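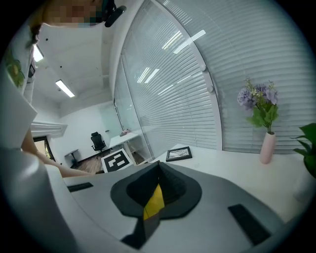
Glass partitions with blinds are usually specified as a compromise between light and privacy. The compromise is acceptable on paper. In use, the setting of the slats is decided once, in the first month, and then left alone for years. I have worked in four buildings with this arrangement, the latest being the second floor at Stultmont, and the slats in all of them stayed where the first occupant put them.

My argument is that a small workroom should be planned from the table outward, with the walls last. The order in most fit-outs is the reverse. The partition is drawn, the blinds are ordered, the lights are set into the ceiling on a regular grid, and the desks are pushed against whatever glass remains. A desk against glass has no wall behind it for a shelf, a pinboard or an outlet. Everything that would have hung or stood there moves onto the work surface.

At Stultmont the rooms on our side are used for paper work in the literal sense: cutting sheets, mounting prints, putting small frames together. Room 502 went through a refit in August under a scheme by Dondisov, who supplied a competent drawing with one outlet position per room. One is too few. Cutting and mounting need a lamp, a charger and often a second lamp, and the cable then goes across the floor.

A white table is a second point on which I disagree with common practice. White is chosen for brightness. Under fluorescent fixtures it returns glare, and the edge of a white sheet disappears on it. Colored sheets are easy to place and easy to cut straight. For white stock, a dark mat should be standard equipment, kept at the table and left flat.

Then there is the matter of plants and vases. I am in favor of them, with a limit. A corner of the table is the correct position, on the side away from the cutting hand. The same applies to a picture frame, which can stay at the far edge where no sheet needs to pass. Scissors should have a fixed place too, and a bright handle helps more than a holder does – a blue handle on a yellow sheet is found at once.

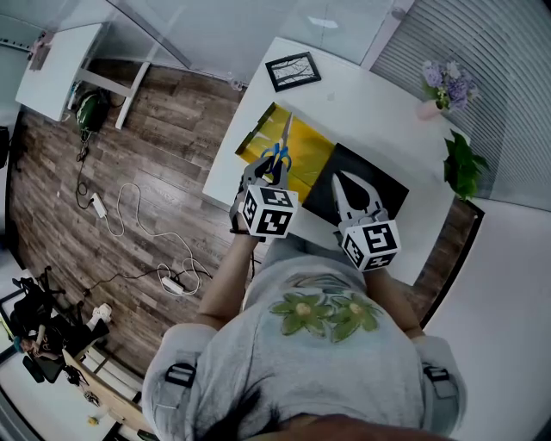 Vittoria Russo disagrees with most of this, and wrote to say that a work table ought to be bare at the start of every job, flowers included, and that a corner given to a vase is a corner lost when a large sheet has to be turned. She would put the plants on the floor by the window and the dark mat in a drawer.

Her point about turning sheets is correct for large formats. We seldom cut them. For anything that fits within half the table, a fixed corner costs nothing, and a mat kept in a drawer tends to stay in the drawer.

On the floor I will not concede. Floor area beside a table is already claimed by bags, cables and the power strip, and a pot there gets kicked. The Hasow annex tried floor planters for 3 months and then moved them back up to the tables. A strip fixed under the tabletop would clear more floor than any rule about plants, and it should be in the drawing before the glass is.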